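Subject: Re: [handsim] Right hand squeezing too hard after wrist swap

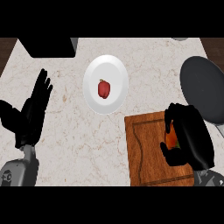

Kitchen cell in sim: right hand closed on the produce at the cutting board, left hand open, apple on the plate.

Good news, I think I've got it!! I spent most of Sunday on the Boscombe cell and the render shows the pose I've been chasing, right hand low over the board with the fingers wrapped around the side.

Prodromos Karamanlidis wrote:
> After I put in the new wrist model the right hand crushes
> everything. Left is fine. I reset the grip limit to 625 and
> it made no difference. Is there a second copy of the joint
> file somewhere?

Yes, there is! The Teltasard loader keeps its own copy and reads that one first, so your 625 never got near the hand. Mine still had 2609 in it from the old wrist (ouch). What I did:

Stop the cell and delete the cached joint file, right side only.
Set the grip limit to 489 in the main file.
Reload, then zero both hands open before you close either one.
Run the pepper task with contact logging on.

I did 86 closes after that and the contact log stayed under the limit on every one, which made my whole weekend. 625 might be OK too, I just haven't tried it.

Still open: the thumb on the left. I'd love to compare offsets if you have the Rullance numbers handy.

Patch is in the Ekanayake branch, please break it!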